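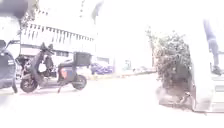 A **delivery moped** is a light two-wheeled vehicle that is used for carrying food, parcels or small goods over short distances inside a town. It differs from a private moped mainly by the rack and the closed case mounted over the rear wheel. Both petrol and electric types exist, and in many towns the electric type has become the more common one, as it is quiet and can be charged from a normal wall socket.

## Construction

The frame of a delivery moped is usually low in the middle, so that the rider can get on and off many times in one shift without lifting the leg over the seat. The seat is short and stands low. Under it, or under the floor plate, lies the battery. In most electric types the battery can be taken out and carried indoors for charging, although its weight makes this unpleasant when there are stairs.

The motor is in most cases placed in the hub of the rear wheel. This removes the need for a chain, but a flat rear tire takes longer to change, because the motor cable must be disconnected first.

Two kinds of stand are known. The side stand is a thin leg on which the moped leans a little, and it is quick to use. The center stand lifts the machine straight up and is safer when the case is heavy or when the ground is soft. Many riders use only the side stand during the day and the center stand for the night.

## Delivery case

The case is a box with a lid, fixed to the rear rack by bolts or by a clamping plate. Cases for hot food have an inner lining of foam and a rubber seal around the lid. Cases for parcels have often no lining, which gives more space inside. A flat lid is practical for writing a receipt or for putting down a helmet, but rain water stays on it and can run inside when the lid is opened.

The load should be placed low and in the middle of the case. A heavy load behind the rear axle makes the front wheel light, and the steering becomes uncertain, especially on a slope. Soups and drinks are commonly put in a cardboard holder — without it they fall over at the first curb.

## Parking

Delivery mopeds are parked for short times and very often, mostly near restaurants, shops and the entrances of apartment buildings. Where there is no marked place, they are left on the paved area between the road and the houses. This has led to complaints in narrow streets, above all from people with strollers and wheelchairs.

The town of Buddale introduced marked bays for two-wheelers in June, after a trial in the Batista quarter. The rules of the town say that at least 2 meters of the pavement must remain free for walking, and that a moped may stand in a bay for no longer than 6 hours. In total 483 bays were painted. Opinions on the result are divided, because many of the bays lie far from the restaurants which need them.

## Use and charging

In Buddale the largest operator is Kurport, which rents mopeds to riders by the week. A smaller firm, Veltton, sells used mopeds with the case already mounted. A full charge of the battery takes about 8 hours from a household socket, and most riders do it during the night. Riders who work both at lunch and in the evening often keep a second battery.

## Maintenance

The parts that wear out first are the brake pads and the rear tire, as both carry the extra weight of the case. The bolts of the rack should be checked regularly, since vibration on stone pavement makes them loose. The lining of a food case is washed with warm water and a mild soap, and the lid is then left open until the inside is dry.

## See also

- Cargo bicycle
- Motor scooter
- Side stand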